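Thread: Warum der Gemeinderat Filtthorpe den Wärmefonds zweimal beschlossen hat und trotzdem kein Geld fließt

Stand Oktober 2024, nach Lektüre der Vorlage und beider Niederschriften. Kein Anspruch auf Vollständigkeit.

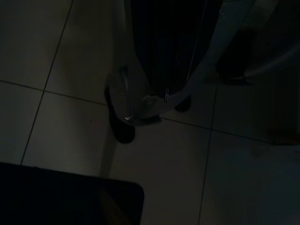 1/ Ausgangslage
Der Fonds soll Mietern mit Einkommen knapp oberhalb der Wohngeldgrenze einen Zuschuss zu den Heizkosten zahlen. 465 Euro je Haushalt, einmalig pro Heizperiode. Antragstellerin war die Fraktion von Tsegereda Feyisa. Im August mit Mehrheit angenommen.

2/ Der Beschluss vom August enthält einen Betrag pro Haushalt, aber keine Obergrenze für die Gesamtsumme. Die Kämmerei hat deshalb keine Haushaltsstelle eingerichtet. Formal korrekt: Ohne Deckungsvorschlag darf sie das nicht.

3/ Die Opposition um Esko Pesonen nannte das in der Aussprache »Symbolpolitik mit Kontonummer«. Die Kontonummer fehlt bis heute. Ansonsten trifft die Beschreibung ungefähr zu.

4/ Zweiter Anlauf
Die überarbeitete Vorlage nennt eine Deckung: Mehreinnahmen aus der Gewerbesteuer, im Wesentlichen die erwartete Nachzahlung der Firma Wesovex. Der Bescheid dazu ist angefochten. Eine angefochtene Nachzahlung kann man buchen. Ausgeben sollte man sie mit Vorsicht.

5/ Der Rat hat trotzdem zugestimmt, mit 13 zu 13 Stimmen. Wer jetzt stutzt, stutzt zu Recht. Nach der Geschäftsordnung ist ein Antrag bei Stimmengleichheit abgelehnt. Der Sitzungsleiter verkündete »angenommen«, ein Widerspruch ist in der Niederschrift nicht vermerkt.

6/ Dazu gibt es zwei Rechtsauffassungen.
a) Die Verkündung ist maßgeblich, solange sie niemand fristgerecht rügt.
b) Die Verkündung gibt nur ein Ergebnis wieder und kann es nicht ändern.
Die Verwaltung vertritt a), führt den Beschluss aber nicht aus. Das entspräche b).

7/ Auf Nachfrage teilte das Rathaus schriftlich mit, der Fonds sei »beschlossen und in Prüfung der Beschlusslage«. Ich zitiere das ohne Kürzung. Der Satz war vollständig.

8/ Zur Abwicklung
Die Anträge sollen über das Portal Fornico laufen. Fornico wurde für die Anmeldung von Sperrmüll beschafft. Ein Formular für den Wärmefonds ist bereits online. Pflichtfeld 2 fragt nach den Abmessungen des Gegenstands. Mit dem Eintrag »0« kommt man nicht weiter, mit »1« schon.

9/ Nachgereicht werden müssen: Mietvertrag, letzte Heizkostenabrechnung, Einkommensnachweis, Negativbescheid der Wohngeldstelle. Letzterer dauert laut Aushang derzeit einige Monate. Die Antragsfrist endet vorher.

10/ Einen Härtefallweg gibt es. Er setzt voraus, dass der reguläre Antrag abgelehnt wurde. Abgelehnt werden kann nur, was bearbeitet wird, und bearbeitet wird erst nach Klärung der Beschlusslage. Siehe 6.

11/ Das Gutachten
Zur Klärung wurde die Kanzlei Savolainen beauftragt. Auftragswert knapp unter der Grenze, ab der der Rat zustimmen müsste. Das ist üblich und zulässig. Die Kosten werden aus dem Titel »Soziales, Sonstiges« bezahlt, aus dem ursprünglich auch der Fonds gespeist werden sollte.

12/ Der Fonds finanziert damit bislang ausschließlich die Frage, ob es ihn gibt. Das ist mehr Mittelabfluss als bei der Radwegverbindung Süd im gleichen Zeitraum.

13/ Politische Bewertung
Feyisa spricht von einem »starken Signal an die Bürger«. Pesonen spricht von einem »starken Signal an die Verwaltung«. Die Verwaltung hat auf keines der Signale reagiert. Technisch betrachtet funktioniert die Gewaltenteilung.

14/ Was nötig wäre: eine neue Vorlage mit Obergrenze, ein unstrittiger Deckungsvorschlag, eine Abstimmung mit ungleicher Stimmenzahl. Der Punkt steht als Kenntnisnahme auf der nächsten Tagesordnung, hinter der Umbenennung des Parkplatzes am Bauhof.

15/ Korrektur zu 9: Der Aushang der Wohngeldstelle wurde inzwischen ersetzt. Der neue verweist für Auskünfte zur Bearbeitungsdauer auf Fornico.

16/ Fragen nach dem Wortlaut der Geschäftsordnung bitte nicht per Direktnachricht. Sie hängt im Rathaus im ersten Stock aus, werktags vormittags, außer mittwochs.

Kontakt | Impressum | © Ratsnotizen Filtthorpe | Nach oben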